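Tester un bras robotisé sur les corvées de la maison

Est-ce qu'une machine peut déjà ranger à notre place ? Je vous explique comment faire l'essai vous-même, avec un bras d'entrée de gamme à 2000 euros, par exemple le Rundby.

Étape 1. Choisir le sol. Commencez par une moquette avec un adaptateur et quelques câbles. Pour nous c'est facile, pour la pince c'est le plus difficile.
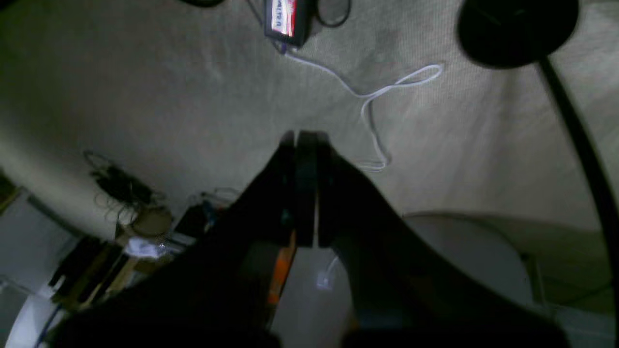 Réglez la vitesse à 12 % et gardez la main sur l'arrêt d'urgence. Un câble tiré trop fort peut emporter tout le reste.

Étape 2. Passer au tissu. Prenez un linge foncé et laissez les deux doigts le saisir au milieu des plis.

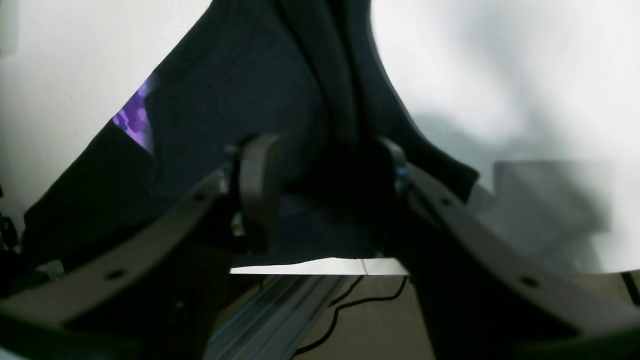

Crédit photo : atelier Fernavora

Soulever, oui - plier, pas encore. Sur 65 essais de pliage, j'en ai gardé sept.

Étape 3. Revenir à zéro. Entre deux essais, refermez la pince devant une surface claire et vérifiez l'alignement.

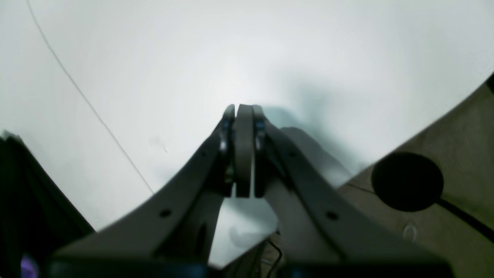 Doigts rapprochés devant la surface blanche.

Étape 4. Trier les objets. Notez d'abord lesquels sont rigides : les disques durs, la multiprise, la petite boîte noire.

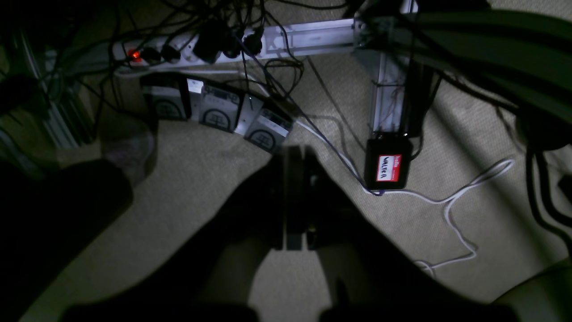 Demandez un seul objet à la fois et laissez les cordons pour la fin. Le logiciel Tyagi enregistre chaque échec, il faut les relire le soir même.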